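4. Preparação da mesa e treino de preensão

Esta secção aplica-se às sessões do clube de robótica Flaltora em que se usa a pinça manual. Cada dupla deve ter lido a secção 3 (calibração) antes de começar. A versão em vigor foi revista por Dorota Kozłowski e Rami Haddadin.

4.1 Antes de ligar

1. Limpe a mesa com um pano seco e pendure o pano escuro de fundo.
2. Verifique os parafusos das duas placas dos dedos. Se algum rodar à mão, aperte-o com a chave do estojo Widik.
3. Limpe os marcadores quadrados. Não use álcool.
4. Passe o dedo pelas almofadas serrilhadas. Troque o par completo se houver dentes partidos.
5. Confirme que o cartão de memória tem espaço livre para 200 gravações.

Cuidado: não toque na lente. Se estiver suja, peça a Amirul Lumenta o material de limpeza.

4.2 Disposição dos objetos

6. Coloque o recipiente transparente ao centro, de pé e sem tampa.
7. Ponha a torradeira à esquerda, desligada da corrente.
8. Ponha à direita o tabuleiro com divisórias e, mais para fora, o prato azul-claro.
9. Mantenha os restantes objetos nos seus lugares durante toda a série.

Nota: os grãos ficam nos compartimentos do tabuleiro. Se caírem na mesa, interrompa a gravação e recolha-os.

4.3 Preensão

10. Segure a pinça com as duas mãos e abra os dedos por completo.
11. Inicie a gravação e espere 2 segundos sem mexer.
12. Avance devagar até o recipiente ficar entre os dedos. Os dois marcadores têm de continuar visíveis.
13. Feche até as almofadas encostarem ao plástico. Não aperte mais do que isso.
14. Abra os dedos, recue e pare a gravação.
15. Anote o número da gravação na folha da dupla. A série de treino começa no 674 e acaba no 715.

Cuidado: as paredes do recipiente são finas e cedem com facilidade. Se ficarem marcadas, substitua-o e registe a troca na folha.

Recipiente entre os dedos da pinça, torradeira à esquerda, tabuleiro e prato à direita:

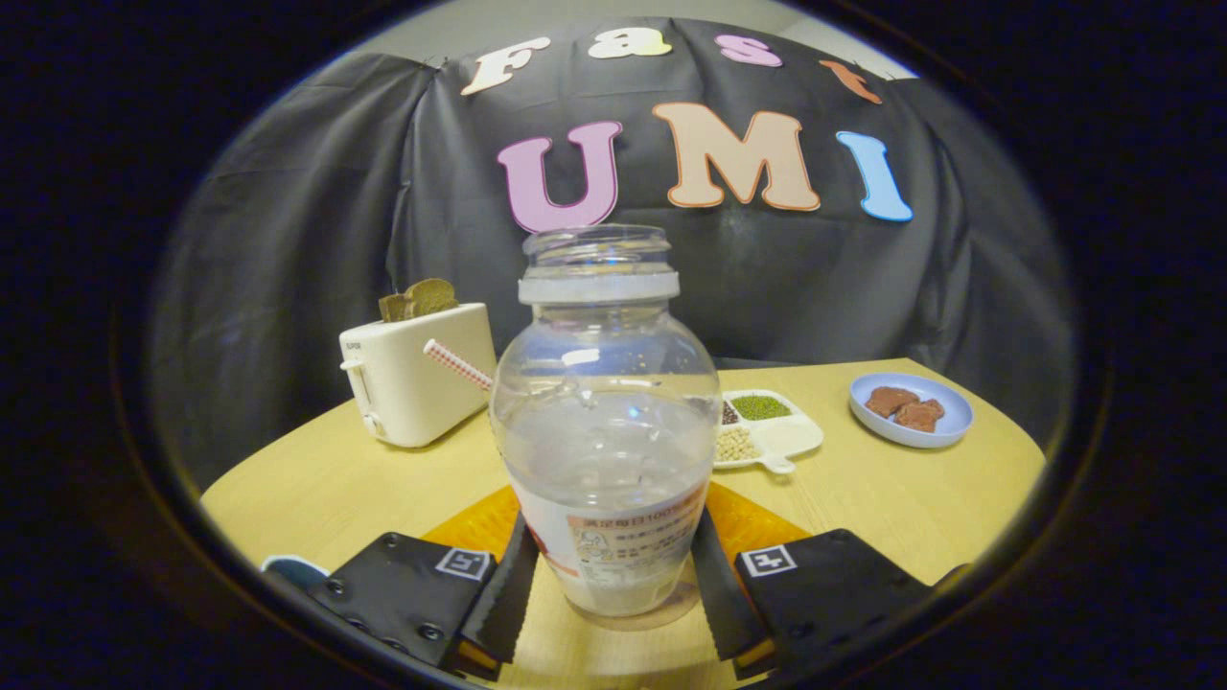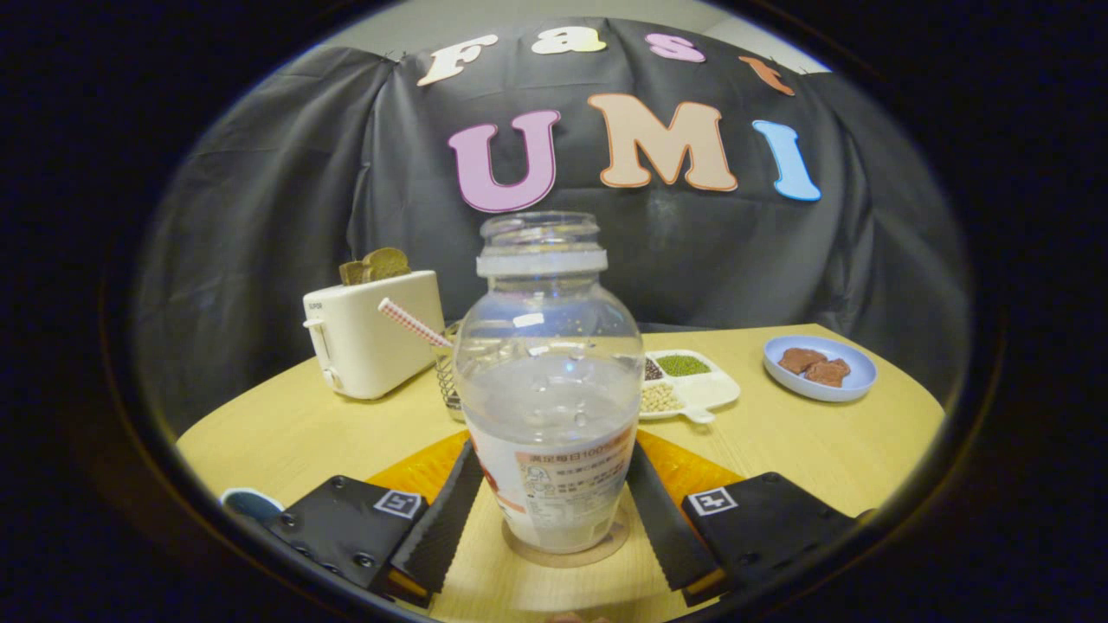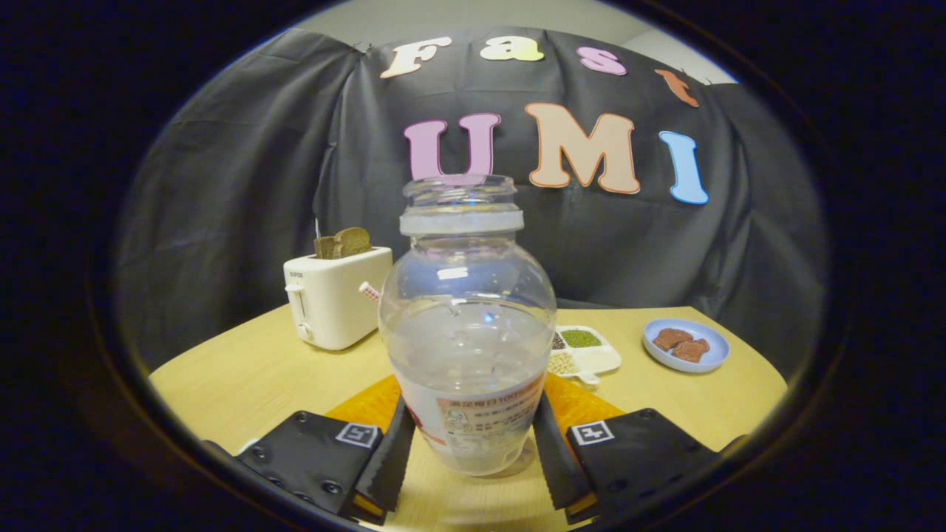

Pergunta frequente: o que fazemos se um dos marcadores deixar de ser detetado a meio de uma gravação?

Pare, guarde o ficheiro com a letra X no fim do nome e repita a gravação com o número seguinte. Se voltar a acontecer, limpe os dois marcadores e refaça a calibração da secção 3. Os ficheiros com X não se apagam; entregue-os a Xiomara Benavides no fim da sessão, juntamente com a folha da dupla.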